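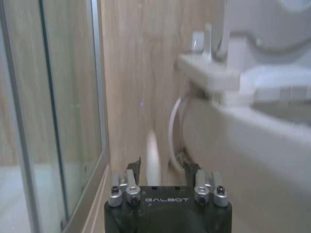 Wood-grain panel between the shower glass and the toilet, plumbing at the base of the wall.

14 replies · 1,545 views · Share

dendunora_flat
Narrow bathroom, shower enclosure to the left and white toilet to the right. The wood-grain panel fills the wall between them. I intend to keep the panel and reseal the bottom edge. Two questions. Should the sealant run continuously behind the pipework, and does the bottom edge need anything on it first? The product is a Naro panel according to the previous owner's paperwork. I have no fitting sheet for it.

Stetton42
Find out what the core is before buying anything. Some wall panels are solid plastic and don't care about water. Others are a board with a printed face, and a cut edge on those will swell. Take off a trim or look inside a pipe cut-out.

J_Strazds
Agree on the core. On the sealant: continuous, including behind the pipes. Sanitary silicone, neutral cure. Leave an 8 mm gap at the floor if you can get it and fill with backer rod first, otherwise the bead sticks on three sides and tears.

mortar_and_pestle
Disagree with running it along the floor. If water gets behind from the shower side it needs a way out. I seal the vertical joint at the enclosure and leave the bottom open behind a loose skirting.

J_Strazds
An open bottom edge next to a toilet is a mopping problem. Dirty water goes under at every clean. If the vertical joint is sound there should be nothing behind the panel to drain.

mortar_and_pestle
"If" is doing the work there. I have taken down more than 500 of these and the vertical joint is the one that fails.

dendunora_flat
Checked inside a pipe cut-out. It's a board core, pale brown, no swelling that I can feel. The vertical joint at the enclosure has old silicone with a gap near the tray.

Stetton42
Then do the vertical joint first. Cut all of the old bead out, clean with meths, leave overnight. New silicone does not bond to old. Prime the cut edges with two coats of thinned varnish while you have access.

ramanauskas_tiling
Collars on the pipes as well. Silicone under the collar, not round the outside. We do it that way on every Ramanauskas job and can still get the collar off later.

dendunora_flat
Plan is vertical joint, varnish on the cut edges, then collars. I'll leave the floor line open until April and look for damp before deciding on it.

J_Strazds
Fine, but keep the mop away from it. Jaanus

3 people found this thread useful · Share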